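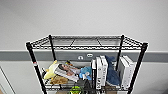

Soft toys and books on the wire shelving at the Jivik community room, top shelf still clear.

Toy and book swap opens at Jivik

28 April 2025 - The free swap shelf at the Jivik community room is open, and the first donations are in. Plush toys, books, a few bits of fabric. Top shelf is being kept for the next batch.

Idea came from Huiling Su, who runs the after-school hour there. "My own kids outgrew half their stuff over the winter," she said. "Figured other people had the same pile at home."

How it works: bring something clean, take something home. No sign-up, no tickets. Books for any age, grown-ups included. Soft toys should be washed first please, and no batteries.

The shelving was paid for out of last fall's bake sale, which brought in $700. Whats left goes toward a second unit, hopefully by September.

Miklós Csizmadia is looking after drop-offs. Bigger loads - more than 9 items - ask him before you haul them over, storage is tight. Picture books are wanted most, espescially for under-fives.

Doors open at 9 every morning. Use the side entrance, front one sticks.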